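The Basket Learns to Fill Itself

Notes from the Nugroho building, second floor

Those of you who only come upstairs for the good coffee may have noticed that the sorting tables have been rearranged again. The towels and cleaning cloths that come back from the Monmont guesthouses are now put into wire baskets by a robot, at least on the mornings when it feels up to it.

The plan as announced in August was simple. Plimis, as the system is called, would pick cloths off the table and drop them in a basket, and the five of us who used to do that would be "freed for higher-value tasks." Safta Căpraru asked at the meeting what those were. She was told there would be a follow-up meeting.

Two months on, we can report that the higher-value tasks are mostly watching Plimis. It has a particular weakness for hems. Give it a flat, plain washcloth and it behaves like a professional. Give it anything with a trim or a tag and it will pinch the tag, lift it with great ceremony and leave the cloth where it was. Safta has become our expert on this, and her log of failed grabs reached 3,038 entries before Skultow, who supplied the software, asked if she could maybe send a summary.

Her job really has changed, though, and she'd be the first to say it isn't all bad. Her wrists don't ache by lunch. She starts at eight instead of six thirty. On the other hand, she used to talk to people across the table all morning, and now she mostly talks to an arm.
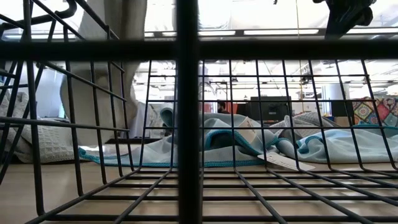
Danang Tuhumury, who ran the old night shift, is less charmed. His crew of 11 could clear a delivery before the trucks were out of the lot, and he has offered to race the machine any time, for money. Management has declined on its behalf. He did get one thing out of the talks: nobody's hours drop before spring, and anyone who spends a shift resetting the robot gets paid at the operator rate. That part is in writing – ask him, he carries a copy.

Training for the operator rate is open to everyone on the floor, 20 places to start with. The sign-up sheet is by the time clock. Bring your own pen, the last three have gone missing and Plimis can't pick one up yet.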